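**Ticket 4-20: coat rack leans, wobbles, sheds coats**
Opened: 2024-09-16
Product: Ullden standing coat rack, tripod base, wood
Location: Dovden, main room
Priority: Low (raised to Medium after the umbrella)
Status: Closed, with reservations

**Reported problem**

Rack tilts when anything heavier than a scarf goes on it. Reporter says it "bows like a butler." With two winter coats on the same side it goes all the way over, slowly enough that you can watch and not quite reach it in time. Reporter has been hanging a jacket on the back of a chair since April and would like to stop.

Reporter also asks whether we can just buy a new one. We can't. Facilities budget went to the fan.

**Entry 1 - first look**

Checked the obvious. Rack stands up fine by itself, which is the least you can ask of a coat rack. One black cloth item hanging on it, no lean worth mentioning. Pushed the pole with one finger at shoulder height and it rocked, came back, rocked again. There's a faint click from low down on each rock.

Floor is the shiny gray marble, so the feet have nothing to bite on. I don't think that's the cause, but it isn't helping.
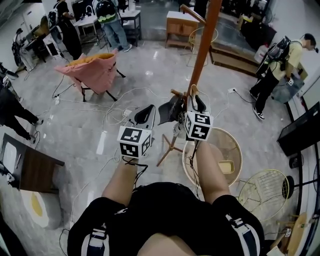
*Attachment 1: rack by the round table, legs splayed, one black item on the hook.*

Things ruled out at this point:

- Floor level. Put a spirit level down in two directions, fine both ways.
- Wrong product. Reporter suggested it might be meant for hats only. The Ullden leaflet says coats.
- Ghosts (reporter's suggestion, logged for completeness).

Please note the power cables running across the floor near the pink lounge chair. They're a separate ticket, but anyone walking over to hang up a coat should look down first. I didn't.

**Entry 2 - under the skirt, so to speak**

Laid the rack on its side on a blanket and looked at the joint where the legs meet the pole. Three legs, each held by one bolt. Two bolts were finger-loose. The third was tight but had the wrong washer on it, a big thin one that had bent into a dish shape, so the leg could travel up and down a little. That's the click.

Whoever assembled it had clearly done so with the hex key that came in the box, and had stopped when their hand hurt. I have every sympathy.

Did the following:

1. Took all three legs off and wiped the mating faces. Got a surprising amount of fluff.
2. Replaced the dished washer with a spare from the Prunon hardware tin.
3. Refitted the legs and did the bolts up evenly, a bit at a time, going round.
4. Stood it up and leaned on it.

Click is gone. Lean is better but still there when loaded on one side.

**Entry 3 - loaded test**

Borrowed coats from people who weren't using them. Results:

| Load | Where | Result |
|---|---|---|
| 1 coat | any peg | Fine |
| 2 coats | opposite pegs | Fine |
| 2 coats | same side, between two legs | Leans, holds |
| 2 coats and an umbrella | same side, between two legs | Went over |

The umbrella landed on me. Priority changed.

So what's left is geometry. A tall pole on three legs will tip toward a gap between legs long before it tips over a leg, and the busiest pegs were facing a gap. No amount of tightening fixes that.

**Entry 4 - turning it**

The pegs at the top are short and stick out to both sides, and people use whichever ones face them as they come in. Nobody is going to walk round a coat rack to balance it. I turned the whole thing until one leg pointed straight at the approach, so the favorite pegs now sit above a leg.

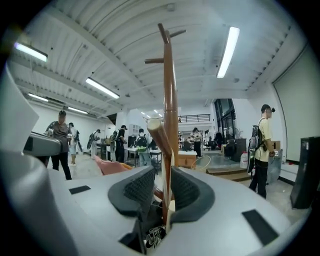 Repeated the bad test from entry 3. Two coats and the umbrella, same side. It grumbled and stayed up. Left it loaded for 15 minutes while I ate a sandwich at a safe distance. Still up.

I also put three felt pads under the feet, from a Cordier pack of 20 in the supply drawer. They grip the marble a little better than bare wood, and they'll stop the scraping noise when somebody drags the rack, which they will.

**Reporter's reply**

"Works, thanks. It does look a bit crooked to the room now. Could it be turned back for visitors?"

No.

**Still open / for whoever gets this next**

- Check the three bolts again in 5 weeks. Wood settles and so do bolts.
- No backpacks. They weigh more than the coats and they all end up on one peg.
- If it starts clicking, it's the washer. Spares are in the Prunon tin, under the picture hooks.
- Umbrella stand requested, new ticket. I'm the requester.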